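Pre-Session Safety Inspection: Handheld Gripper Work in Shared Public Areas
Larurberg Site, Upper Level
Checklist with inspector comments, June

Inspector: Torunn Rønning
Second reader: Anas Darwish
Applies to: all operators recording cloth-handling tasks with handheld grippers outside the laboratory

Items are marked Pass, Comment or Open. An item marked Open must be closed before the next session at the same location. Items marked Comment may be carried forward once.

Section 1. Location and access

1.1 Location is on the approved list. Pass.
1.2 Exit sign is visible and the route to the exit is clear. Comment. The sign was seen near the table, partly behind the chair back from one standing position. Operators should confirm the route on foot before starting.
1.3 Posted warnings at the location have been read by the operator. Pass. The railing carries a sign reading "DANGER NO LEANING" in Chinese and English. The site rule goes further than the sign -- no equipment may be rested on, hung from or braced against the railing.
1.4 Permission for the time slot is on file. Pass. Slot ends at 11 a.m.

Section 2. Equipment

2.1 Finger inserts are seated and free of tears. Pass at bench check.
2.2 Mounting plate fasteners are tight. Pass at bench check.
2.3 Unit number recorded. Pass. Unit 96.
2.4 Operator has completed the Flakmont handling module. Pass.

Section 3. Work surface

3.1 Table does not rock under hand pressure. Pass.
3.2 Task object lies fully on the table before the grip is attempted. Pass.
3.3 Items not used in the task are kept clear of the working area. Comment. Small boxes stand along the far edge of the table. They may stay there if they are not handled and the cloth is not drawn across them.
3.4 Operator can reach the cloth without turning toward the railing. Open. See reply below.

Cloth task at the round table, gripper fingers open:

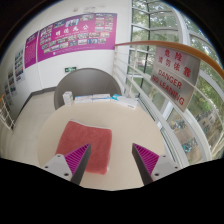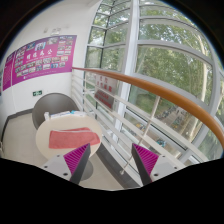
Reply to 3.4, Daranee Chaiyaporn: I would not leave this one open on the operator's account. The checklist asks whether the person can reach without turning, but it gives no clearance figure, so two inspectors could mark it differently on the same day. Please write in 300 mm between the operator's elbow and any railing, measured at full reach, and close the item against that.

Inspector's response: Accepted for this location. The measurement will be taken with the operator standing in the working position, and the item remains Open until it is recorded. The wording for other locations will be settled at the Monday review.

Section 4. Conduct during the session

4.1 One operator per table. Pass.
4.2 Operator stops when a member of the public comes within arm's reach. Pass, confirmed verbally.
4.3 Gripper is set down flat, with the fingers open, during breaks. Comment. Add to the briefing card.

Section 5. Follow-up

Item 3.4: Torunn Rønning, before next session.
Item 4.3: Anas Darwish, with the next printing of the card.
File under record 1262.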